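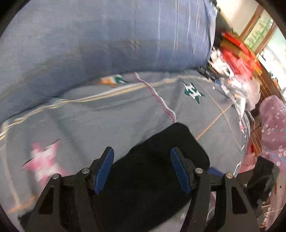

4.2 Fiber transfer between unlike fabrics in storage

The washing trials in Section 4.1 treated each textile as if it shed only into water. In a home, most fabrics spend far more time resting against other fabrics than they spend in the machine. Throws lie on sheets, towels are stacked on pillowcases, and winter layers share a drawer with cotton shirts. This section looks at the fibers that move between two dry fabrics under light pressure, and at whether that movement can be predicted from the surface of the fabric that gives up the fibers.

We use the term donor for the fabric that sheds and receiver for the fabric that is examined afterward. The terms describe a role in the test and carry no claim about the direction of all transfer. Fibers also move from the receiver back to the donor, but in most of our pairs the two could be told apart only by color, and the return flow was too small to measure with confidence. Pairs were therefore chosen for strong color contrast. Dark pile fabrics on pale or mid-tone woven cotton gave the clearest readings. Figure 2 shows a contrast of this kind, with a folded piece of soft, fuzzy black cloth lying on a gray-blue bedsheet.

Donor pieces were drawn from the Irwood household set, which was assembled by Marras and Gentile for their earlier work on drying and has since been extended with brushed and fleece-type fabrics. Each piece was used as supplied, without trimming of the hem. Cut edges shed heavily and would have masked the behavior of the face. For the same reason, pieces with an open fringe were left out. Receivers were plain-weave cotton from a single roll, washed twice without softener and pressed flat.

The contact step was kept simple. The donor was folded once, placed face down on the receiver, and loaded with a flat plate giving a pressure of 200 pascals. This is a light load, close to what a few folded garments produce on the one at the bottom of a stack. Relative humidity in the chamber was held at 50 percent. After the rest period the plate was lifted straight up, the donor was peeled back from one corner, and the receiver was moved to the scanning table without being shaken or turned over. Peeling was done by hand. A motorized peel was tried in early runs and dropped, as it dragged the fold across the receiver and left a line of fibers that had nothing to do with resting contact.

Receivers were scanned on a Tekmont flatbed unit and the images passed to the Lemato counting routine. The routine separates fibers from the weave by color and then by length, and it joins broken segments when their ends line up. Clumps are a known weakness. Where several fibers crossed, the routine tended to report fewer than a trained reader would. Gentile read a subset of the scans by eye, without access to the machine result, and the two agreed well except on the most heavily loaded receivers. We report machine counts throughout and flag the receivers on which clumps were common.

The highest single count was 3243 fibers, from a brushed knit that had never been washed. The same piece gave far lower counts after its first wash, and the drop continued at a slower rate over later cycles. This pattern matches what was seen in water in Section 4.1 and suggests that both routes draw on the same store of loose material left by the finishing process. Once that store is gone, what remains is fiber broken loose by wear, and the two routes begin to differ. Washing releases worn fiber readily. Resting contact does not, unless the fabric is disturbed just before it is put away.

Disturbance mattered more than we expected. In a side series, donors were shaken before being laid down, as a person might do when folding laundry. Shaking removed some fibers from the piece entirely, but it also raised others from the base of the pile to the tips, where they were free to move. For woven donors the net effect was a small decrease in transfer. For pile donors it was an increase, and the spread between repeats grew as well. Sarpong reports a similar split between woven and pile goods in a study of closet dust, though with a different method of contact and with no control of humidity, so the values can't be compared directly.

Pile height alone was a poor predictor. Two fleece-type donors of nearly equal height gave very different counts, and the difference followed the way in which the surface had been cut. Sheared faces lost less than brushed ones. Fold direction had no clear effect. The position of the fold did show up in the scans as a band of slightly higher count, which we attribute to the greater local pressure where the cloth was doubled back on itself. The band was excluded from the surface averages but kept in the totals.

Rest time was the variable with the least influence. Most of the fibers that would transfer had done so by the first reading, taken in the morning after overnight contact, and receivers left under load through the whole of February did not differ from these beyond the normal spread. It is likely that transfer takes place mainly at the moments of placing and lifting - the rest period itself adds little. We did not test this by lifting at once, and the shortest contact used here is still long when set against the time a throw may spend on a bed.

All values in this section apply to clean, dry fabric. Skin oils and residue from softener both change how fibers cling, and neither was present on the receivers. Marras is preparing a second series with softened cotton, using the same donors in the same order. Static charge was not controlled beyond the fixed humidity, and part of the spread among the synthetic donors may come from that source.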